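Contents | Previous | Next | Glossary

Chapter 6
The Workshop and the Signature

Last updated June 7, 2023

Many works sold under one painter's name were made by several hands. In this chapter we consider how workshops divided their labour, and how buyers came to value the signature above the work itself. We begin with the Orkine inventory, which lists 816 drawings, of which 200 are unsigned.

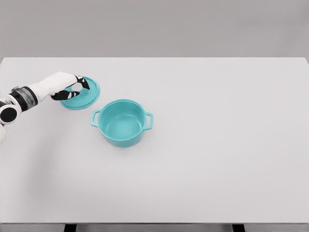
Students should read the inventory before attempting Section 6.1, where Kiri Maihi's account of apprenticeship is set against the later view of Eusebio Condori.

Shares: 60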